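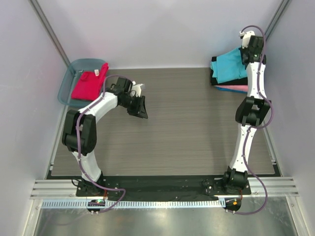 Pilach Garment Shrinkage Table

README, last edited Feb 8, 2018

What this is

A table of cotton and cotton-blend clothes, measured before their first wash and again after later washes, with the care label copied out next to each garment. It was put together because the usual advice on shrinkage ("cold wash, you'll be fine") gets repeated everywhere and sourced nowhere. Having built the table, I trust that advice a little less, and I don't trust the table all that much either. Please read the section on measurement before you make a chart.

Files

garments.csv has one row per garment.
washes.csv has one row per wash, linked by garment_id.
labels.csv has the care label text, typed in as printed, spelling mistakes included.
orozco_import.csv is older material from the Orozco list. Kept apart on purpose. See below.

Columns people get wrong

length_cm is taken from the high point of the shoulder to the hem, garment flat, front side up. For pants it is the outside seam, waistband included.
temp_setting is what the dial said. It is not a water temperature. Machines disagree wildly about what "warm" means and we had no way to check.
dry_method is line, flat or tumble. If a contributor wrote "usually tumble" the field was left blank, and I would ask you not to fill it in.
fiber_pct_cotton comes from the label. A shirt marked 100 is a shirt whose label says 100, and that's as far as I'll go.

Measurement

All lengths were taken with a tape measure, by hand. Knit fabric will give you almost any number you want if you smooth it hard enough, and people who expect shrinkage do not smooth very hard. In the repeat checks, the same person measuring the same T-shirt on the same table could be off by 8 mm. A good part of the "shrinkage" in this table is smaller than that. If your finding depends on differences of 5 mm, you don't have a finding.

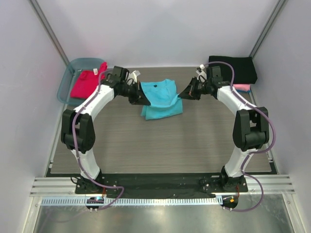 Meenakshi Salian objected to this when she read the draft. Her point was that the error should wash out across garments as long as it goes both ways, and that I was scaring people off a usable table. Maybe so. I haven't seen evidence that it goes both ways, and the second measurement was nearly always made by someone who knew the first.

The Orozco rows

These came without wash dates and with lengths rounded to the nearest half inch. Somebody converted them to centimeters with 2 decimal places, so they look more exact than anything we measured ourselves. Do not merge them with garments.csv. Gebremedhin Tekleab tried it and got a very nice straight line, which vanished once those rows came out.

What not to use it for

Ranking brands. Most have a handful of garments here, bought by people who already liked them.
Claims about wool or linen.
Telling a store it owes you a refund.

Known problems

Garment IDs starting with SK were entered through the Skedent form, which dropped the notes field until we noticed in April. Those notes are gone.
Some tumble-dried items have no dryer setting.
"Prewashed" is a marketing word and was recorded as one.

Corrections

Send the garment_id, the column and what you think it should say. Photos of labels help. Statements that a value "looks high" don't, and will be left in the pile with the others.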